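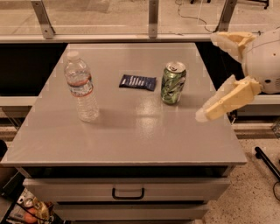
Kyung-tae Oh said you were supposed to eat before the bus, never on it, and that anyone who bought the bar and the soda together would be sick by Irkach.

"I'm not going to be sick," Ra said.

"You were sick last June."

"That was the fish."

The bus from Plistmont to Nerkance took six hours when the pass was open. It left at 13 minutes past four, and it was nearly four now. Ra put the water in the side pocket of her bag and then took it out again, because the pocket had a hole in it.

"Your mother called me," Kyung-tae said. "She wants to know if you've signed."

"What did you tell her?"

"That I don't read your mail."

The papers were in the bag, under the sweater. There were 29 pages, and she had read them all twice. The house in Nerkance would go to her brother if she signed and to both of them if she didn't. She had slept in that house for most of her life and she did not like it much. The stairs were cold and the kitchen faced the wrong way.

"Do you want half of this?" she asked, holding up the bar.

He looked at it for a while. Then he sat down next to her and held out his hand.

"Half," he said. "And I'm taking the window."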